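Fruit baskets at the Kereama hall – getting the table ready for the May open day. Apples one side, bananas the other, thats the plan. 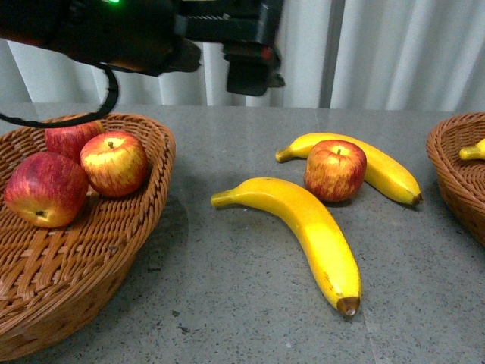

Page last changed: Jun 23, 2023

Sorting. Apples go in the big wicker one on the left. Bananas still out on the table, will get to those.

More from Syafiqah's list below – 40 names on it so far.
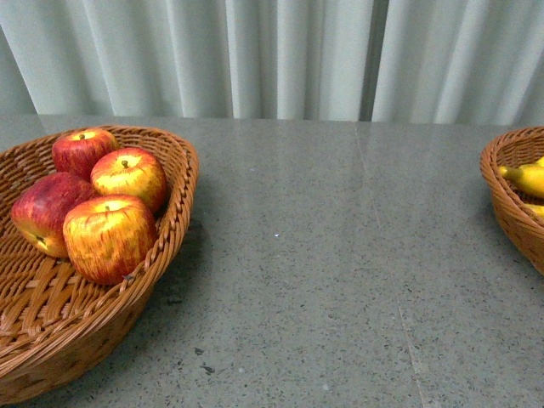
Labels next. Arsen is printing them, plain white, big letters. Apples stay bunched up at one side of the basket, I like them that way – room for a card on the weave. Jamshid wants a ribbon too. We'll see.

Bananas need more room then apples, so the large oval basket again. Stems all one way if you can.
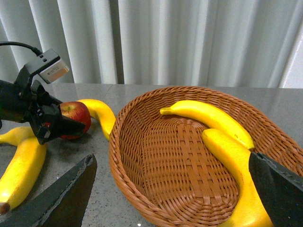 Same goes for the Jarnham table. Baskets back to Periklis after please.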